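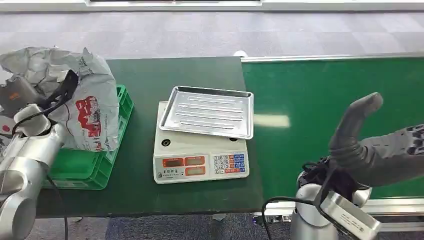

What is in the Gratmont open day set?
Camera recordings and run notes from a two-armed parcel handling demonstration given to visitors at the Gratmont site, with one text file per run.

Home Datasets Tools Changelog Contact

17 March 2021
Deirdre Ó Dálaigh

gratmont-open-day

Summary

The set holds 17 runs, of which 14 are marked usable. The task is the weighing step of a small-parcel line: pick up a soft plastic mailing bag, bring it to the bench scale, release it, pick it up again and pass it to the conveyor. The robot has a multi-fingered hand on each arm. Runs were started and stopped by Manouchehr Akbari from a desk behind the visitor line. Dale Sutherland gave the talk.

The recordings were made during a public demonstration, so the conditions are looser than in our bench sets. Pauses for questions were left in. Bags were moved between runs by whoever was nearest, and the starting layout was not reset to a fixed template.

Work area

The table is dark green, with a bright green crate on its left side and a green conveyor along the right. Most of the parcels are white bags, some with a red printed graphic. The scale carries a stainless steel tray in part of the set. The tray is meant to keep a bag off the front panel, but it also reflects the overhead light, and segmentation masks near its rim should be treated with care.

Green on green is a known difficulty. Crate, table and belt differ enough for a person to separate them at once, but our first colour threshold merged the crate and the belt in several runs. The masks supplied here come from the Firko labelling tool and were corrected by hand afterwards.

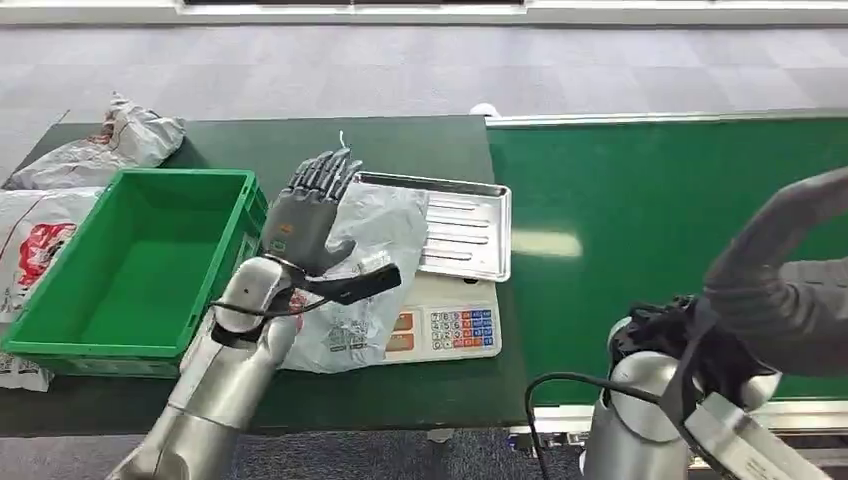 Fig. 2. Left hand holding a plastic bag at the scale, head camera.

Grasping

Soft bags gave more trouble than boxes. A grasp on a fold tends to hold; a grasp on a flat, filled area tends to slip when the arm lifts. The notes give each attempt one of four codes:

ok – bag held from pick to release
slip – bag lost after lifting
miss – hand closed without the bag
stop – run ended by the operator

A stop is not a fault code. Manouchehr used it when a visitor leaned over the line, and twice when Dale wanted to talk through the hand position. The reason is given in the run notes where we have it.

Scale readings were copied by hand into weights.txt by Gobnait Hayes. They were not logged over a cable. Readings taken while a finger was still touching the bag are marked with an asterisk and should not be used as weights.

Cameras

Head and wrist views are supplied as separate streams. The wrist streams contain long stretches in which the camera faces away from the table, with windows and ceiling lights in view. Exposure shifts in these stretches and some edges are blurred. We have kept them – they are useful for testing whether a model can tell that it has no view of the parcel – but they make up a poor training set for grasping taken alone.

Time offset between head and wrist streams was checked on seven runs and corrected in all of them. The other runs use the mean of those corrections. 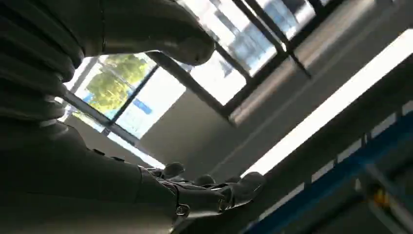 Files

head/ – head camera stream, one folder per run
wrist/ – wrist camera streams
masks/ – corrected masks, head view only
notes/ – plain text, one file per run
weights.txt – scale readings
split.txt – suggested train and test division

Run names follow the order of the day. Three runs are listed in split.txt as "hold" and belong to neither side. Two have missing wrist frames and one has no notes file.

Loading

The Rafferty loader reads the set without changes from version 7 onwards. Earlier versions skip the notes folder with no warning. Set the frame step to 50 for a quick look through a run; the default step of 1 is slow on a shared drive. 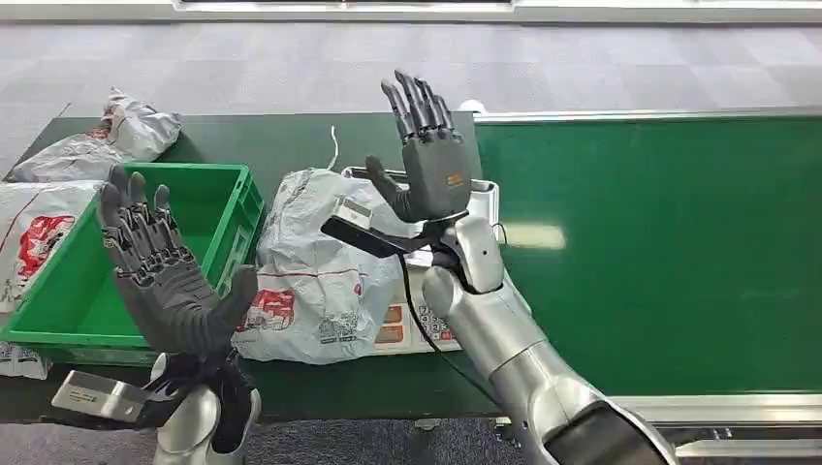 Limits

One site, one robot, one afternoon. The set should not be used to report success rates for the hands, because the operator chose when to stop and which bag to try next. Labels on parcels may be legible at full size. Daithí Ó Ceallaigh checked them before release and blurred any address found in the head view; please report others to him.

Speech was recorded but is not included. A version with Dale's talk as a transcript is planned for June.

Changes

Second upload: corrected masks for the belt edge, renamed the hold runs, removed a duplicate notes file. The Tikon calibration files are still at the old path and will be moved with the next upload.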